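Notes from the Rustilance open day: rules for simulated and real arms
Posted 30/12/2019 by Tanvir Wickramasinghe

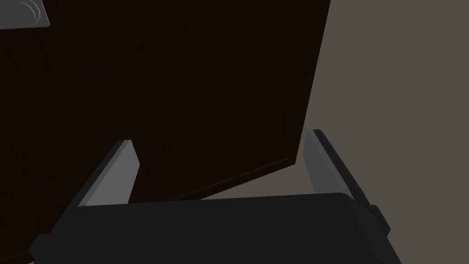

I went to the Rustilance lab for the open day and stayed until they turned us out. Most of the visitors were there for the demonstrations. I had come for the rules, as our own shop will put its first arm near people in July and we have no written practice yet.

The tour began in the simulation room. Rustilance does not let a new motion program onto a real arm until it has run in simulation 3,000 times with no unplanned contact. The one they were showing that morning was on run 3,770, well past the mark, and still going. Seo-ah Noh, who led our group, said the extra runs are for odd starting positions. The count goes back to zero if anyone changes the gripper model, even the length of a finger.

A good part of the talk was about the wrist view. Their rule is that every simulated run is saved with the view from the wrist as well as the room view, and a reviewer has to watch both before signing. In a room view the hand can look clear of a cabinet when it is close to the face of it. From the wrist you see the panel and both fingers together. The reviewer marks the first moment the fingers open and the first moment they close, and writes down the clearance at each.

They also have a rule on dark surfaces. A program that works beside a pale door has to be run again beside a dark one, with flat, even light and then with a strong side light. I asked if this came from a published standard. It did not. It is a house rule, added after a program called Fiver kept misjudging the edge of a cabinet.

The house rules fill 9 pages and hang on a clip by the door. I copied down the ones I want to take home:

Open the gripper fully before any approach to fixed furniture.
No approach to a handle or knob at more than the slow speed setting.
Record the wrist view on every run, including failed ones.
The person who wrote the program may not be the person who signs it off.
A pass in simulation is permission to test at slow speed. It is never permission to work near people.

The last one got some argument. A man from Kanagaratnam said his plant treats a simulation pass as half of the risk assessment. Noh said that at Rustilance the risk assessment is done on the real cell, with the real guards and the real floor, and the simulation report goes in as an attachment. I think she is right, though it does mean more paper.

After lunch we saw the real cells. There are two, both fenced, with a taped line on the floor well outside the fence. Visitors stay behind the tape. The emergency stop is tested at the start of each shift and the test is written in a paper book. I looked through the book and found 56 entries, every one signed. One had a note that the button was stiff, and the next entry recorded a new button.

The Mirora software they use for keeping the run records was shown only briefly. It looked fine for searching, but it allows a reviewer to sign without opening the wrist recording — they have asked for that to be changed. For now they check by hand.

Parking is on the north side and the walk in is longer than the map suggests. Closed shoes are required and they do check. I have asked Noh for a clean copy of the sign-off sheet and will pass it on to our group when it comes.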